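Moving my network monitor to a new box

Aug 28, 2025

The old laptop I used for watching traffic on the home network finally got too slow in May, so I moved everything over to a small used desktop. I put it off for most of the summer because I expected trouble with the Fultora license. The license was the easy part.

Fultora has two pieces. The collector runs on the machine that sees the traffic, and the viewer runs wherever you sit. They talk over port 3261 by default, and my router had that port blocked between the wired side and the guest side. I had opened it years ago on the old router and forgotten. If your viewer says "waiting for collector" and never moves on, check that first.

The second problem was the capture driver. Fultora installs its own, called Stunum, and it does not like sharing an adapter with anything else. I had a trial of Modis on the same desktop, and each one kept knocking the other out after a restart. I removed both, rebooted, and put Stunum back by itself. It has been fine since then. 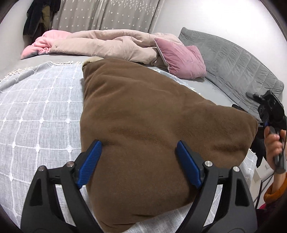
Storage took some thought too. The collector keeps 28 days of logs unless you tell it otherwise, and on my network that filled a 400 GB drive before it got to the end. I cut it to 10 days. The setting is under Collector, then Retention, and it only takes effect when you restart the service — the Apply button alone does nothing.

I also had to redo the alerts. The export file from the old version opens without an error, but all the email rules come in turned off. I went down the list and switched them on by hand. The device names carried over, except for the printer, which now shows up as a bare address.

Next I want to try Asfaw for the wireless side. Fultora only sees what passes through the wired port, and the tablets mostly stay off it. I have the installer downloaded but the adapter I own is not on the supported list, so that will have to wait until I buy another one.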